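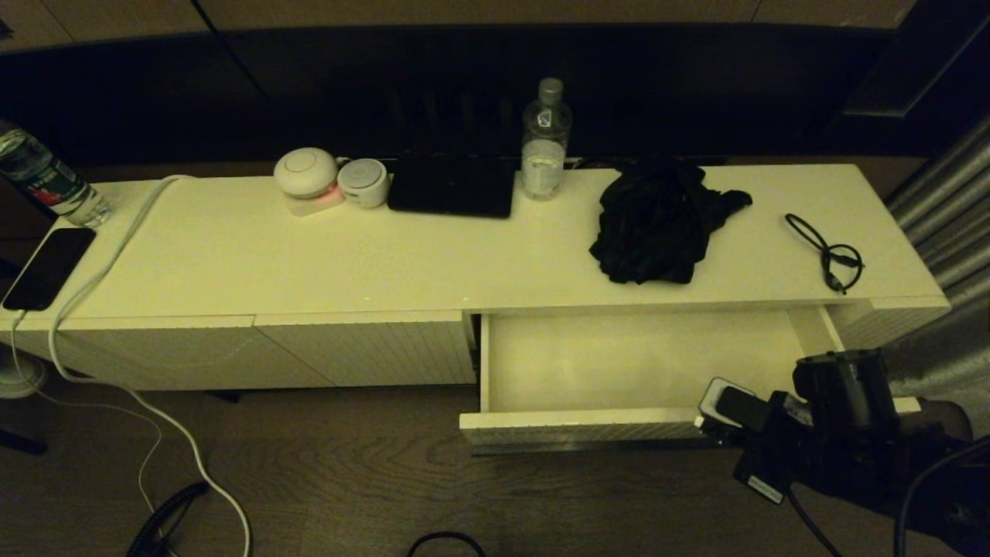 Fig. 4. Phone on the cabinet top, charging cable plugged in.

4. Recording a vocal with the Dokier clip microphone

The box says "studio sound in 2 minutes". Treat that as advertising. Allow an evening for your first verse.

1. Install the Fleretti app and skip the "Star Voice" trial. It adds echo, and the echo can't be taken off afterwards.
2. Set the input level to 71. The app suggests 100, which distorts on anything louder than a mumble.
3. Turn off notifications.
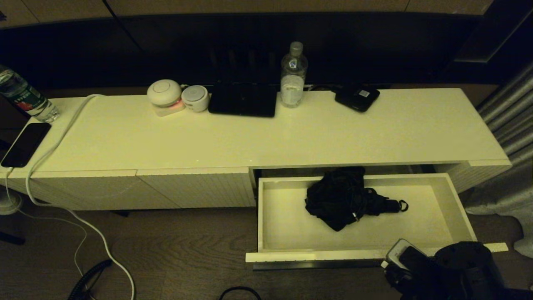 4. Play your backing track through headphones. The app claims to remove speaker noise from the take. We have yet to hear it do so.
5. Record a test line and play it back before going further.

Note: "Auto-Hit" scores your song against 2,333 chart singles. Orla Nic Aodha, who tested this guide, got a higher score for humming than for her finished single. 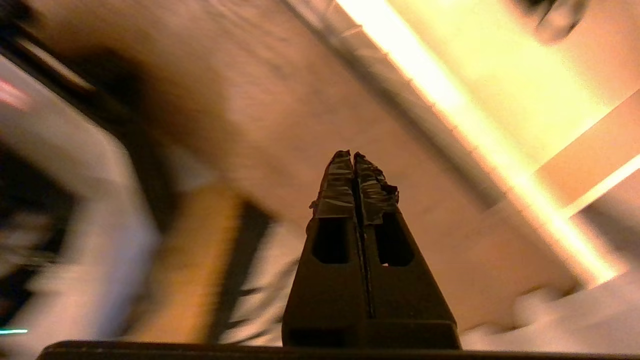

6. Fix the microphone lead to the stand so it doesn't knock during the take. Doherty sells a clip for this, at a price we find hard to defend. Tape will do if it lies flat; wrinkled tape with torn edges is too untidy for a lead and may rustle.

Caution: do not delete your own copy after uploading to Cilum. "Stored for ever" is not in the terms of service.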